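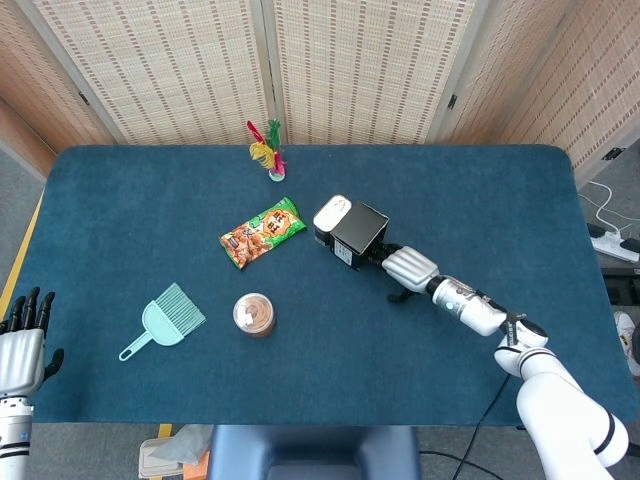 Figure 5. Right hand holding the black box during the table task, with the left hand at the side of the table.

4.2 Demonstration at the open day

The two-armed system was shown to outside visitors at the Amadi site on Friday, March 31, 2023. The purpose of the session was to observe how people with no training in robotics understood the table task described in Section 3. A total of 78 visitors attended, in groups of no more than 13. Each group was received by Morena Caputo, who gave a short spoken introduction, and the system was run by Huia Gilchrist.

Household items were placed on a cloth-covered table in front of a folding divider (Figure 5). They included a snack bag, a brush and a feathered toy, which differ in shape and in how easily they bend. Visitors were invited to name the item to be picked up next and to say beforehand which hand they expected the system to use. Their answers were written down by a member of the Iltix group before the arms moved.

Visitors often expected the nearer hand to be used, and several asked why the other hand stayed open at the side of the table. Questions about speed were less common than questions about grip. Written comments were collected at the exit and coded using the scheme from the earlier visit to Bidumgate. The results are reported in Section 4.3.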